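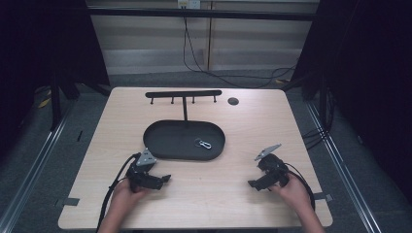

Does the 104 come with the table, or do we have to source that separately? Gollow asked this in October, and most purchasing departments send in some form of the same question. The table is a separate line. So are the cables past the first pair, and so is the time of the person holding the grippers, the largest cost in most budgets and the one most often left off the request.

Olvera 104 hand-held gripper pair
Left and right units, sold as a matched set. Not sold singly except as service replacements.

In the set:
Left gripper, right gripper
Two top plates, fitted
Two cables, straight connector
Printed setup sheet
Hard case

Not in the set:
Table
Recording computer
Overhead or head camera
Task objects

Planning the station
One operator uses one pair. A second pair at the same table does not raise output, as the working areas overlap. Sites planning two operators should budget for two tables and two full sets.

Leave free floor on both outer sides of the table for the cable runs. Cables leave the grippers at the rear and need slack for the full reach of the arm. A cable that goes tight at the end of a reach will pull the wrist, and the recorded path will show it. The angled cable (part 203) turns the exit downward and is the usual choice for seated work.

Table height should be fixed before the first session and then left alone. Changing it partway through a project means repeating the calibration for both hands.

Task objects
Budget for these as consumables. Small metal items such as split rings, clips and hooks are cheap, but they get lost and the finish wears. Order spares from the same batch at the start. A rack or tray that other items hang on or lie in should be bought in duplicate – a replacement bought a year later may have different peg spacing, and older recordings will no longer match.

Shiny items on a dark tray can be hard for a camera to expose correctly. Test before committing to a quantity.

Jaws
Standard jaws are black and suit general pick and place work. Fonen fine jaws (part 1004) are narrower at the tip and are recommended for thin wire, rings and clips. They fit the 104 without tools. Jaws are a wear item and are excluded from the warranty.

Service
Return both units of a pair together, in the case. Calibration is carried out on the set. Allow 100 hours of use between jaw inspections, less if the work involves bare metal edges.

Quotes
Pricing is by written quote only. State the number of stations, the cable type and the jaw type. Quotes for sites already using the Cerano recording software should include the license count, as the pair is keyed to the license at dispatch and rekeying is charged.

Related parts: 203 angled cable, 1004 fine jaws, spare top plate, spare case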